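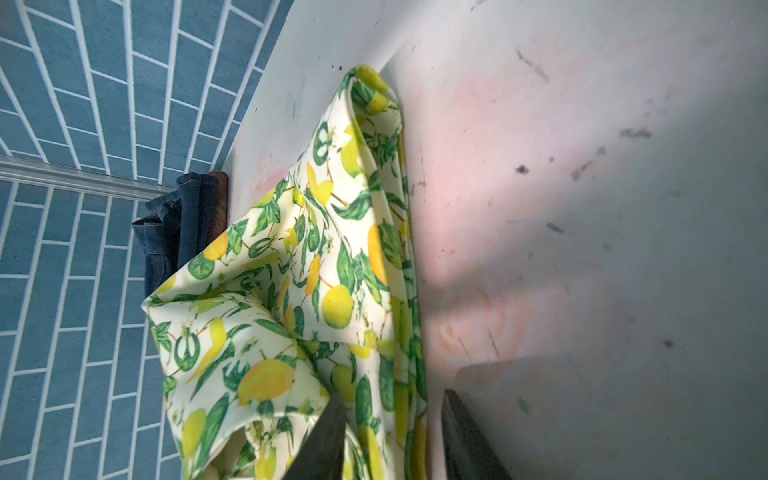

Chmielewska council to vote on trash fee increase

Last updated: Monday, 4:15 p.m.

Households in Chmielewska could pay up to 3 percent more for trash and recycling pickup under a plan that goes before the town council on Monday night.

The increase would take effect in July and would be the first change to the fee in several years. Town officials say the current charge no longer covers the cost of the hauling contract, and the gap is being filled with money meant for street repairs.

Finance director Grażyna Sobczak told council members at a budget workshop that the town can't keep moving money from one account to another.

"The trash fund is supposed to pay for itself," Sobczak said. "Right now it doesn't, and the road crew is the one going without."

The plan also includes a $70 yearly credit for residents who qualify for the town's low-income utility program. People already enrolled would get the credit automatically. Others would have to apply at the clerk's office and show proof of income.

Bulk pickup would change too. Residents now get free curbside collection of furniture and large appliances twice a year. The proposal keeps the spring pickup but replaces the fall one with a by-appointment service that would cost $90 a visit.

That part of the plan drew the most complaints at the workshop. Felicja Zieliński, who owns two rental houses on the east side, said tenants often leave large items behind and that fewer free pickups would mean more couches on the curb.

"You're going to see it in the alleys first," she said. "Then you'll be paying a crew to go get it anyway."

Council member Maja Pietrzak said she had heard the same concern from other property owners and may ask for the fall pickup to stay in place for one more year. She has not said whether she would vote against the full package if that change fails.

"I can live with the rate," Pietrzak said. "The bulk pickup is where I still have questions."

Public works manager Krystyna Walczak said the fall pickup is the more expensive of the two – crews work overtime and the landfill charges more for mixed loads. She said the department looked at shortening the fall route but found that it would save very little.

The council is also expected to take up a separate request to raise the fine for illegal dumping to $100 for a first offense. A second offense within a year would still be handled in municipal court.

Barbara Sadowski, the council president, said she wants both items settled before work begins on the rest of the budget. If the vote is delayed, the new rates could not appear on July bills and the town would have to draw on its reserves to cover the difference.

Residents can comment at the start of the meeting, with speakers limited to 3 minutes each. Written comments may be left at the clerk's office until it closes for the day. Copies of the proposed rates are available at the front desk and at the library.

12 comments | 41 shares

Get local headlines in your inbox. Sign up for our free morning newsletter.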